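가정용 의류 건조기 줄로 JT 설치·사용 설명서
제4장 첫 건조 준비부터 개어 넣기까지
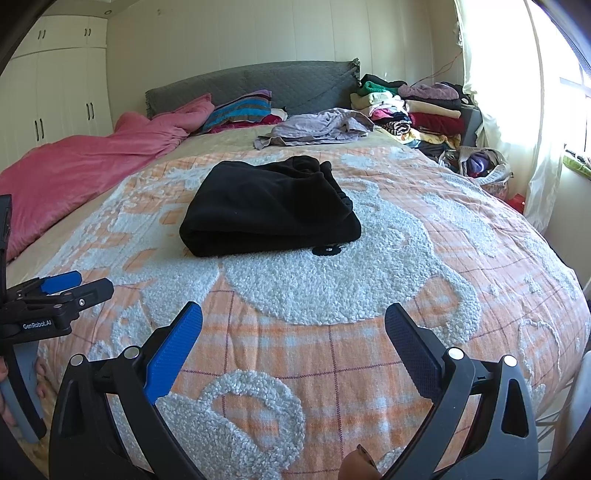 글·정리: 갈로우 생활가전 사용자 안내팀
개정일: 2024년 1월 26일

설치를 무사히 마치셨다면 이제부터가 본격적인 시작입니다. 앞 장에서 수평을 맞추고 배수 호스를 끼우느라 고생 많으셨습니다. 이번 장에서는 줄로(Julto) JT를 처음 돌려 보는 일부터 빨래를 나누어 담고, 코스를 고르고, 다 마른 옷을 꺼내 개어 넣는 일까지 차근차근 다루겠습니다. 건조기를 오래 써 보신 분이라면 아는 이야기가 많을 테니 4.3절로 바로 넘어가셔도 괜찮습니다. 다만 4.1절의 빈 통 운전만큼은 어느 분이든 꼭 한 번 거쳐 주세요.

본문에 나오는 버튼 이름은 조작부에 적힌 그대로 옮겼습니다. 우리오(Urio) 앱으로 조작하시는 분은 같은 이름의 메뉴를 찾으시면 됩니다. 앱 연결 방법은 제6장에 따로 적어 두었고, 앱 없이도 이 장의 모든 내용을 그대로 따라 하실 수 있습니다.

4.1 처음 쓰기 전의 빈 통 운전

새 건조기 안에는 공장에서 묻은 냄새와 먼지가 조금 남아 있을 수 있습니다. 소중한 옷을 넣기 전에 통을 비운 채로 한 번 돌려 주세요.

1. 문을 열고 통 안의 완충재와 비닐 봉투를 모두 꺼냅니다. 설명서 봉투와 건조 선반이 통 안쪽 깊숙이 들어가 있으니 손을 넣어 끝까지 더듬어 보세요.
2. 젖은 수건에 물만 묻혀 꼭 짠 다음 통 안쪽을 한 바퀴 닦습니다. 세제나 알코올은 쓰지 마세요.
3. 문 안쪽 아래에 있는 보풀 필터가 끝까지 끼워졌는지 눌러 봅니다. 제대로 들어가면 딸깍 소리가 납니다.
4. 문을 닫고 [전원]을 누릅니다.
5. [시간 건조]를 누르고 다이얼을 돌려 10분에 맞춥니다.
6. [시작]을 누릅니다.
7. 운전이 끝나면 문을 활짝 열어 안의 열기를 빼 줍니다.

참고: 첫 운전 중에 고무 냄새가 살짝 날 수 있습니다. 창문을 열어 두시고, 냄새가 남으면 같은 순서를 한 번 더 반복하세요. 두 번째에도 타는 듯한 냄새가 난다면 바로 전원을 끄고 플러그를 뽑은 뒤 서비스 센터로 연락해 주세요.

참고: 통이 돌기 시작할 때 낮게 웅 하는 소리가 들리다가 조금 지나면 소리가 한 톤 올라갑니다. 압축기가 움직이기 시작하는 소리이니 놀라지 않으셔도 됩니다.

4.2 빨래 나누기

건조기에서 옷이 상했다는 문의를 받아 보면 코스를 잘못 고른 경우보다 함께 넣지 말아야 할 것을 함께 넣은 경우가 훨씬 많습니다. 세탁기에서 꺼낸 빨래를 그대로 옮겨 담고 싶은 마음이야 저희도 잘 압니다만, 잠깐만 시간을 내어 나누어 주세요. 바구니 두 개를 놓고 하시면 한결 수월합니다.

1. 옷마다 안쪽의 취급 표시를 봅니다. 네모 안에 동그라미가 있고 그 위에 가위표가 그어져 있으면 건조기에 넣을 수 없는 옷입니다. 따로 빼서 널어 주세요.
2. 두꺼운 것과 얇은 것을 나눕니다. 수건, 청바지, 기모 바지는 두꺼운 쪽이고 셔츠, 속옷, 얇은 내의는 얇은 쪽입니다.
3. 색이 진한 옷과 연한 옷을 나눕니다. 검은 옷에는 흰 수건의 보풀이 유난히 잘 붙습니다.
4. 지퍼는 끝까지 올리고, 단추는 풀고, 허리끈은 느슨하게 한 번 묶습니다.
5. 주머니를 뒤집어 봅니다. 휴지 한 장이 얼마나 멀리까지 퍼지는지는 겪어 보신 분들이 잘 아실 겁니다.
6. 소매와 바짓단이 말려 있으면 펴 줍니다. 말린 채로 들어가면 그 부분만 축축하게 남습니다.

주의: 다음 물건은 통에 넣지 마세요.
- 식용유, 기름, 휘발성 용제가 묻은 옷이나 걸레. 세탁한 뒤라도 안 됩니다.
- 고무 발판, 라텍스 베개, 스펀지가 든 신발
- 가죽, 모피, 실크
- 방수 코팅이 된 비옷과 매트리스 커버
- 양초나 왁스가 묻은 천

참고: 방수 천은 물이 빠져나가지 못해 통 한쪽으로 무게가 쏠립니다. 심하게 흔들리면 기계가 스스로 멈추고 화면에 불균형 표시가 뜨니, 문을 열어 빨래를 고르게 펴신 다음 다시 시작하세요.

4.3 기모와 플리스 옷 말리기

겨울이 되면 기모 운동복과 플리스 바지에 대한 문의가 부쩍 늘어납니다. 포근한 만큼 손이 조금 더 가는 옷들이지요. 높은 열을 오래 받으면 털끝이 뭉쳐서 까슬까슬해지기 쉽고, 허리와 발목의 고무단도 일찍 늘어납니다. 그래서 온도는 낮게, 시간은 넉넉하게 잡으시는 편을 권해 드립니다.

1. 옷을 뒤집습니다. 안쪽에 기모가 있는 옷은 기모가 바깥으로 나오게 됩니다.
2. 두 손으로 허리와 밑단을 잡고 세 번쯤 크게 텁니다.
3. 통의 절반이 넘지 않게 담습니다. 부피가 큰 옷은 통 안에서 떨어질 자리가 있어야 잘 마릅니다.
4. [섬세] 코스를 고릅니다.
5. [온도]를 눌러 '낮음'에 불이 들어오게 합니다.
6. [건조 정도]는 '약간 촉촉'에 둡니다.
7. [시작]을 누르고, 끝나는 소리가 나면 바로 꺼냅니다.
8. 고무단을 만져 보고 아직 차갑고 눅눅하면 옷을 펴서 잠시 널어 둡니다.

발목이나 손목의 시보리 부분은 몸판보다 조직이 촘촘해서 늘 한 박자 늦게 마릅니다. 몸판이 다 말랐는데 이 부분 때문에 한 코스를 더 돌리시는 분이 많습니다. 그렇게 하시면 몸판이 지나치게 마르고 정전기도 심해지니, 남은 습기는 실내 공기에 맡기시는 것이 옷에 훨씬 좋습니다.

참고: 정전기가 신경 쓰이시면 건조 시트를 한 장만 넣으세요. 여러 장을 넣어도 효과가 그만큼 커지지 않고, 시트의 성분이 습도 감지 센서에 막을 만들 수 있습니다. 저희가 시험에 쓴 시트는 펜던트(Pandent) 무향 제품이며, 다른 제품을 쓰실 때도 포장에 적힌 사용량을 따라 주세요.

주의: 플리스와 수건을 함께 말리지 마세요. 수건의 짧은 실이 플리스 안쪽으로 파고들면 테이프로도 잘 떨어지지 않습니다.

4.4 이불보와 침대 덮개 말리기

이불보처럼 넓은 천은 통 안에서 돌돌 말리며 다른 빨래를 품어 버리곤 합니다. 겉은 바싹 말랐는데 가운데를 열어 보면 양말 한 켤레가 젖은 채로 나오는 일이 그래서 생깁니다.

1. 이불보 하나만 단독으로 넣습니다. 베갯잇은 같이 넣어도 괜찮습니다.
2. 단추나 지퍼가 있는 입구는 모두 잠급니다.
3. 접지 말고 느슨하게 구기듯이 넣습니다.
4. [침구] 코스를 고르고 [시작]을 누릅니다.
5. 화면의 남은 시간이 절반쯤 줄었을 때 [일시정지]를 누릅니다.
6. 통이 완전히 멈춘 뒤 문을 열고 이불보를 꺼내 한 번 털어 줍니다.
7. 안쪽이 바깥으로 오게 다시 넣고 [시작]을 누릅니다.

고리 모양의 실이 도톰하게 올라온 부클레 장식이나 수를 놓은 덮개는 실이 걸려 빠질 수 있으니 큰 세탁망에 담아 낮은 온도로 말려 주세요. 장식 면을 안으로 가게 접어 넣으시면 더 안심하실 수 있습니다. 세탁망에 담으면 시간이 더 걸립니다. 그래도 한번 빠진 실은 되돌리기가 어려우니 조금만 느긋하게 기다려 주시기 바랍니다.

참고: 솜이 든 이불은 제품에 따라 말릴 수 있는 크기가 다릅니다. 마른 상태로 넣었을 때 통이 꽉 찬다면 그 이불은 가정용 건조기로 말리기에 너무 큽니다.

4.5 코스 고르기

조작부에는 다이얼 둘레로 코스 이름이 적혀 있습니다. 평소에는 [표준] 하나로도 충분하고, 나머지는 필요할 때 찾아 쓰시면 됩니다.

표준: 면 티셔츠, 속옷, 양말 등 매일 나오는 빨래
타월: 수건만 모아서 말릴 때. 끝에 부풀리기 동작이 붙습니다.
섬세: 플리스, 니트 혼방, 얇은 옷
침구: 이불보, 베갯잇, 얇은 담요
셔츠: 구김을 줄이고 싶은 옷. 적은 양만 넣으세요.
시간 건조: 시간을 직접 정할 때
송풍: 열 없이 바람만 보낼 때

자동 코스는 통 안쪽의 금속 막대 두 줄이 옷의 습기를 읽어 시간을 조절합니다. 그러니 처음에 표시되는 시간은 어디까지나 예상 시간입니다. 남은 시간이 한동안 줄지 않고 멈춘 듯이 보일 때가 있는데, 아직 습기가 남아 있다고 판단해서 기다리는 중이니 그대로 두시면 됩니다.

참고: 빨래가 한두 장뿐이면 옷이 금속 막대에 잘 닿지 않아 덜 마른 채로 끝날 수 있습니다. 이럴 때는 마른 수건을 한 장 함께 넣거나 [시간 건조]를 쓰세요. 플리스라면 수건 대신 [시간 건조]를 고르시는 쪽이 좋겠습니다.

4.6 꺼내기와 개기

건조가 끝나면 알림음이 울리고 [구김 방지]가 자동으로 켜집니다. 통이 가끔씩 천천히 돌며 옷이 눌리지 않게 해 주는 기능입니다. 외출 중이라면 도움이 되지만, 집에 계시다면 그때그때 꺼내시는 것만큼 좋은 방법은 없습니다.

1. [전원]을 눌러 끄고 통이 멈추기를 기다립니다.
2. 문을 열고 잠시 열기를 뺍니다. 지퍼와 금속 단추는 뜨거울 수 있으니 먼저 만지지 마세요.
3. 구김이 잘 가는 셔츠부터 꺼내 옷걸이에 겁니다.
4. 나머지는 침대나 넓은 탁자처럼 평평한 곳에 펼칩니다.
5. 손바닥으로 쓸어 큰 주름을 펴고, 속까지 식은 뒤에 갭니다.

바지를 개는 방법은 집집마다 다르시겠지만, 두꺼운 운동복 바지에는 다음 방법이 서랍 자리를 덜 차지합니다.

1. 바지를 앞면이 위로 오게 펼칩니다.
2. 한쪽 다리를 다른 쪽 위로 포갭니다.
3. 튀어나온 밑위 부분을 안으로 접어 긴 네모를 만듭니다.
4. 밑단을 잡고 허리선 가까이까지 접어 올립니다.
5. 다시 한 번 접고, 손으로 가볍게 눌러 공기를 뺍니다.

윗면이 조금 울퉁불퉁해도 괜찮습니다. 두꺼운 옷을 다림질하듯 꾹꾹 눌러 개시면 기모가 납작해져서 포근한 맛이 줄어듭니다. 서랍에는 세워서 꽂으시고, 선반이라면 높이 쌓지 말고 두세 벌씩 나누어 두세요.

주의: 따뜻한 빨래를 한 덩어리로 뭉쳐 바구니나 옷장에 오래 두지 마세요. 열이 안에 갇혀 색이 변할 수 있고, 남은 습기 때문에 냄새도 납니다.

4.7 운전이 끝난 뒤의 손질

매번 하셔야 하는 일은 두 가지뿐입니다. 하나는 보풀 필터 비우기, 또 하나는 물통 비우기입니다. 배수 호스를 연결하신 댁은 물통을 비우지 않으셔도 됩니다.

보풀 필터
1. 문을 열고 필터 손잡이를 잡아 위로 뺍니다.
2. 필터를 책처럼 펼칩니다.
3. 손가락이나 부드러운 솔로 보풀을 걷어 냅니다.
4. 망이 뿌옇게 막혀 보이면 미지근한 물로 헹구고 그늘에서 완전히 말립니다.
5. 접어서 딸깍 소리가 날 때까지 다시 끼웁니다.

물통
1. 왼쪽 위의 물통을 두 손으로 수평을 유지하며 당깁니다.
2. 개수대에서 물을 따라 버립니다.
3. 입구를 닦고 끝까지 밀어 넣습니다.

주의: 물통의 물은 마시거나 음식에 쓰지 마세요. 반려동물의 물그릇에 담아서도 안 됩니다.

주의: 필터를 뺀 채로 운전하지 마세요. 보풀이 안쪽으로 들어가면 열교환기가 막히고, 심하면 불이 날 수 있습니다.

기모 옷을 말린 날에는 평소보다 보풀이 많이 나옵니다. 새로 산 옷이라면 더욱 그렇습니다. 처음 몇 번은 필터가 두툼하게 덮일 정도로 나오다가 점점 줄어드니 너무 염려하지 마세요. 연달아 두 번 돌리실 때는 중간에 필터를 꼭 한 번 비워 주시고요.

4.8 계절에 따라 챙길 것

겨울에는 베란다에 둔 건조기가 제 힘을 내지 못할 때가 있습니다. 주위 온도가 낮으면 건조 시간이 길어지고, 물통이나 호스에 남은 물이 얼 수도 있습니다.

1. 추운 밤이 예보되면 물통을 미리 비워 둡니다.
2. 배수 호스는 중간에 처진 곳이 없게 펴서 물이 고이지 않게 합니다.
3. 호스가 얼었다면 전원을 끄고 50도가 넘지 않는 따뜻한 물수건으로 감싸 녹입니다.
4. 다 녹은 것을 확인한 뒤 [송풍]으로 잠깐 돌려 봅니다.

5월쯤 겨울옷을 정리하실 때는 마지막으로 말린 옷을 하룻밤 펼쳐 두었다가 상자에 넣어 주세요. 겉으로는 다 마른 것 같아도 솔기와 고무단에 습기가 조금씩 남아 있기 마련입니다. 같은 날 건조기 문 둘레의 고무 패킹도 마른 천으로 한번 닦아 주시면 여름 내내 냄새 걱정을 덜 수 있습니다.

4.9 화면에 숫자가 떴을 때

운전 중에 멈추고 숫자가 깜박이면 아래를 먼저 살펴봐 주세요.

258: 문이 제대로 닫히지 않았습니다. 옷자락이 끼어 있지 않은지 보고 다시 닫습니다. 그래도 숫자가 남으면 걸쇠 둘레의 보풀을 닦아 냅니다.
949: 물통이 가득 찼거나 배수가 되지 않습니다. 물통을 비우고, 호스를 쓰신다면 꺾인 곳을 폅니다.

조치를 하신 뒤 [시작]을 2초 동안 누르고 계시면 멈춘 자리에서 이어집니다. 같은 숫자가 거듭 나타나면 플러그를 뽑고 10분 넘게 두었다가 다시 꽂아 보세요. 그 뒤에도 나아지지 않으면 뒷면 이름표의 제조 번호를 적어 두신 다음 갈로우(Garlow) 서비스 센터로 연락해 주시면 됩니다. 어떤 빨래를 얼마나 넣으셨는지, 어느 코스였는지도 함께 알려 주시면 상담이 한결 빨라집니다.

주의: 뒷면 덮개를 직접 열지 마세요. 플러그를 뽑은 뒤에도 안쪽 부품에 전기가 남아 있을 수 있습니다.

열교환기 청소와 습도 센서 닦기는 제5장에서 이어집니다.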